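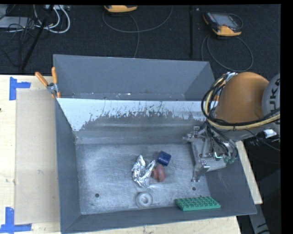 About the Istencombe Institute for Skin Research

The Istencombe Institute for Skin Research studies how human skin protects itself, how it repairs damage, and why those processes weaken with age. Our work covers wound healing, inflammatory conditions such as eczema, and the barrier function of the outermost layer of the skin. We are an independent, nonprofit research organization with 132 staff members, most of whom work in our laboratories and in the outpatient study clinic on the ground floor of the main building.

Our History

The Institute began as a two-room laboratory attached to the dermatology ward of the former Istencombe Infirmary. Its first projects concerned pressure sores in patients who had been confined to bed for long periods. When the infirmary closed, the laboratory was reorganized as a separate body with its own charter and board, and it moved to its present site on Skestberg Road. The east wing was added later to house the tissue culture rooms, which had until then shared a corridor with the library.

The library remains open to visiting scholars by appointment. Its holdings include the ward notebooks of the infirmary, which are of particular interest to historians of nursing.

Research Programs

The Institute currently supports 13 research groups, organized into three programs.

The Barrier Biology Program examines the fats and proteins that keep water in the skin and irritants out of it. Its groups work with donated tissue and with skin models grown in the laboratory. Recent projects have looked at the effect of frequent hand washing on health care workers and at the early changes that come before a flare of eczema.

The Repair and Aging Program is concerned with slow-healing wounds, especially those of the lower leg and foot. Researchers in this program follow patients over many months and compare the cells found at the edge of a wound with cells taken from healthy skin nearby. The program also maintains the Miettinen Collection, a bank of donated samples made available to outside investigators on application.

The Clinical Studies Program designs and carries out studies with adult participants. It is responsible for the Endov Study, a long-term observation of 416 people living with chronic hand eczema. Participants attend the clinic twice a year for examination and complete a short questionnaire at home between visits. The study does not test a medicine, and participants continue under the care of their own physicians throughout.

Leadership

Dr. Serpil Eren is Director of the Institute. She trained in dermatology and cell biology and led the Repair and Aging Program before her appointment. She continues to supervise doctoral students and holds an outpatient clinic on Friday mornings.

Dr. Elsa Ikonen is Deputy Director and Head of Clinical Studies. Her research concerns the measurement of itch — a symptom that is difficult to record consistently from one patient to the next. She is also the Institute's designated contact for questions about the rights and welfare of study participants.

The Director and Deputy Director report to a board of trustees, which meets quarterly and publishes a summary of its decisions in the annual report.

Training and Education

The Institute offers doctoral and postdoctoral positions in all three programs. There are 19 doctoral students at present. Each student has two supervisors, one of whom must come from a different research group, and spends a period of the first year observing in the clinic.

Short courses are available to nurses, pharmacists and family physicians. The course on wound assessment is held at Skestberg Road, while the introductory course on eczema care may be taken by correspondence. Applications for the doctoral program close in December.

Ethics and Funding

All research involving patients or donated tissue is reviewed by an independent ethics board before it begins. Donors may withdraw their samples from the Miettinen Collection at any time, without giving a reason, by writing to the collection office.

The Institute is funded by public research grants, charitable gifts and course fees. Contracts with commercial partners are accepted only where the Institute keeps the right to publish its findings in full — including findings that are unfavorable to the partner. A list of current funders appears in the annual report, which may be requested in print.

Visiting and Contact

The main entrance is on Skestberg Road, opposite the bus shelter. Reception opens at 8:30 a.m. Study participants should go directly to the clinic desk and bring their appointment letter. Step-free access is available through the east wing.

Requests concerning the library, the collection or training courses should be addressed to the relevant office in writing. The Institute is unable to give medical advice to members of the public who are not enrolled in one of its studies.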